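Radum Play Eggs in Clear Tray

If your little ones love to play store, or farm, or breakfast (ours play breakfast about nine times a day!), these are the eggs for them. They come fifteen to a tray, three rows of five, in a warm peachy orange that looks friendly on a play kitchen shelf, and the tray is see-through, so even a small shopkeeper can check at a glance that every egg is home. 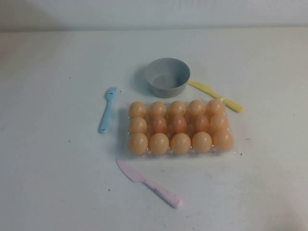

What's in the box

One clear plastic tray with a cup for each egg, and fifteen toy eggs with a smooth, slightly glossy finish. The eggs lift out and go back in one at a time, and that alone seems to keep a toddler happy for a good long while. There is no lid, so if you plan to carry the set to Grandma's, do tuck it into a bag first.

Care

Wash the eggs by hand in warm, soapy water and let them dry on a towel. Please keep them out of the dishwasher, and the tray too.

Ordering

We ship from our Munville store within 2 working days, and you can also pick up in person at our Plurnitstead counter. Schools and daycares ordering 35 sets or more should write to Nhung Huỳnh, who looks after our larger orders and will be glad to work out a price with you. Our next delivery of 300 sets comes in December.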